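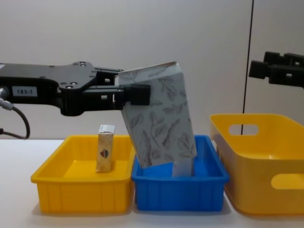

Section 9. Setting Up Shared Backups with Vokport

Welcome to the fun part! If you finished the previous section, you have a working Vokport server and at least one user account. In this section you connect the server to a Naltanik storage bucket, make your first encrypted backup and then restore a file from it. Please do the restore. It takes a couple of minutes and it feels great.

Before you start

You need:
- a Vokport server on release 11 or later (type vokport version to check)
- an administrator account on that server
- a Naltanik bucket that is empty, plus its access key and secret key
- port 2808 open between the server and every computer you want to back up

Note: Release 10 servers can read backups made with the steps below but can't write to them. Upgrade first if you have a mix.

Connecting the storage bucket

1. Sign in to the Vokport control page and open Storage.
2. Click Add Location and pick Naltanik from the list.
3. Type a name for the location. Short names are best, because the name shows up in every log line. We use "attic" in this guide.
4. Paste the access key and the secret key into their boxes. Watch out for a stray space at the end of the secret key - the form does not trim it.
5. Click Test. A green check mark shows up next to the location name when the server can both read and write.
6. Click Save.

If the test fails with "clock skew," set the server to use network time and try again. If it fails with "denied," the key was probably created as read-only. Make a new one with write access and delete the old one.

Choosing your passphrase

Vokport encrypts everything before it leaves your computer, so the storage company only ever holds scrambled blocks. We love this feature and we think you will too!

1. Open Security, then Backup Keys.
2. Click Create Key.
3. Type a passphrase of at least five unrelated words.
4. Download the recovery file and copy it to a USB stick or print it out.

CAUTION: There is no reset link for this passphrase. If you lose both the passphrase and the recovery file, your backups can't be opened by you, by us or by anyone else. Do not keep the only copy of the recovery file on the computer you are backing up.
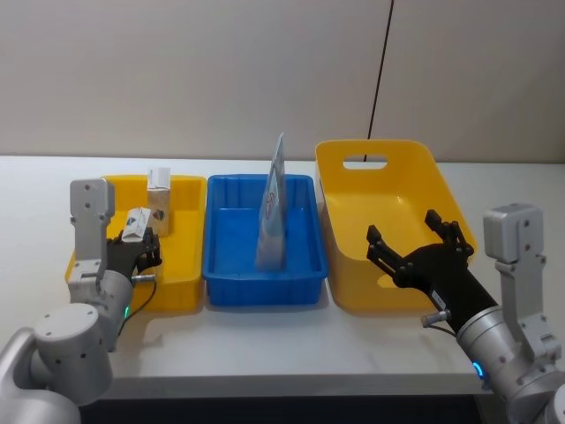
Left gripper holding a small white box over the front of the yellow tray.

Adding the first computer

The desktop client is called Serra. It runs on Linux, Windows and macOS, and the source code is in the same repository as the server, so feel free to build it yourself.

1. Install Serra and start it.
2. Enter the server address followed by the port, like this: backup.home.lan:2808
3. Compare the fingerprint in the Serra window with the one on the control page under Security. They must match all the way to the end.
4. Sign in with a regular user account. Administrator accounts are refused here on purpose.
5. Pick the folders to back up. Start small! One documents folder is plenty for a first run.
6. Choose "attic" as the location and click Back Up Now.

Serra sends files in batches of 2000. You will see the progress bar stop for a moment between batches, and on a slow connection that moment can stretch out quite a bit. Leave it alone and it will pick up again.

Note: Files that are open in another program are skipped and listed in the report at the end. They go into the next backup.

Setting a schedule

1. In Serra, open Schedule.
2. Pick Daily and enter a time. 9 p.m. is the default.
3. Turn on Catch Up if the computer is often asleep at that time.
4. Click Apply.

Laptop users can also turn on Pause on Battery. We leave it on for everything with a lid.

Restoring a file

1. In Serra, open Restore and choose the most recent backup.
2. Find a small file you know well and check the box next to it.
3. Click Restore To and choose an empty folder.
4. Open the restored copy and compare it with the original.

CAUTION: Restore in Place replaces the current version with no second prompt. Use Restore To until you know your way around.

Optional: the Astico plug-in

Astico adds email reports and a neat little calendar showing which nights went through. Install it from Plug-ins on the control page, restart the server and enter your mail settings under Reports. The full list of mail settings is in Appendix B.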